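# Why Are Some Floors Full of Speckles?

Next time you're at school or in a big old train station, look down. Is the floor covered in little chips of color, like somebody spilled a giant bag of confetti and then ironed it flat? If so, you may be standing on terrazzo (say it like this: tuh-RAHT-so).

I love terrazzo. I once walked straight into a door at the Filtomholm library because I was staring at the floor!

So how is it made? First you need broken stone, and lots of it. Marble is a favorite. Long ago in Italy, workers who cut marble for fancy buildings had heaps of scraps left over, and they pressed the bits into clay or cement to make floors. Pretty clever, I think.

The chips get mixed into wet cement and spread out. When it's hard, it looks awful, gray and bumpy like old oatmeal. Then comes the grinding! A heavy machine rubs the top away until every chip is sliced flat, and after that it gets polished until it shines.

People like the speckles so much that they print them on paper and fabric too.
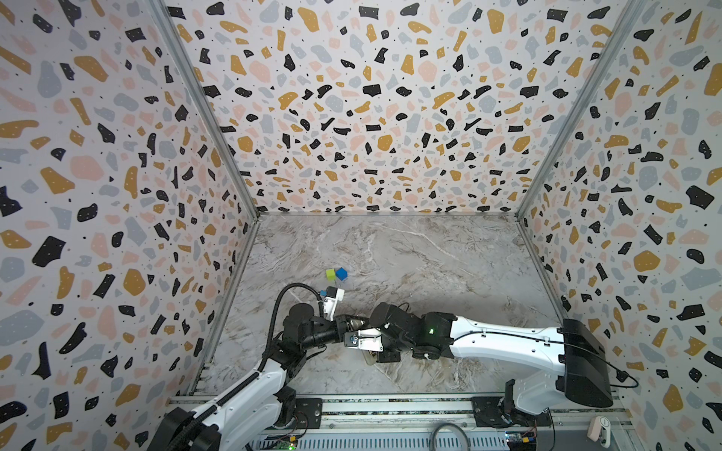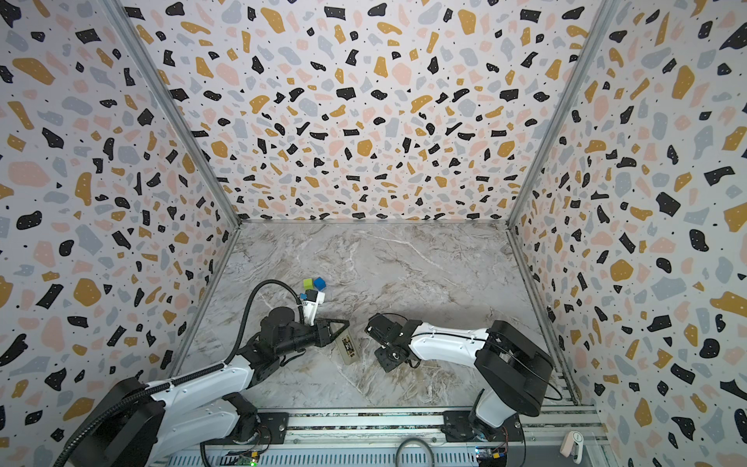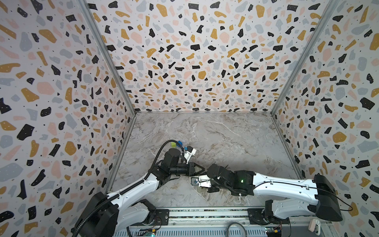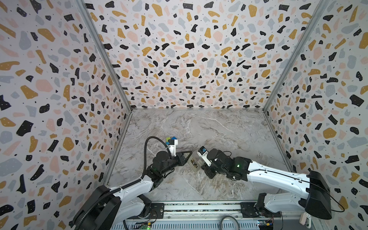

Terrazzo-style walls, with black, mustard yellow, pink and gray-blue chips.

Marble is a different story, because nobody mixes it. It starts out as limestone, deep underground, and gets squeezed and heated for a very, very long time. The swirly lines are called veins, and they come from other stuff, like clay or sand, that was in the limestone before it changed.

My friend Kinga Magyar repairs old floors, and she let me try the polishing once. My arms were wobbly for 2 days. She keeps about 300 chips in jam jars, sorted by color, and the green ones are my favorite.

Want to make your own? Tear up scraps of colored paper, the wonkier the better. Spread glue on some white cardboard and drop the bits on, big ones first and then tiny ones in the gaps. Press it under a heavy book until it's dry (put a sheet of baking paper on top, or you'll be gluing the book too).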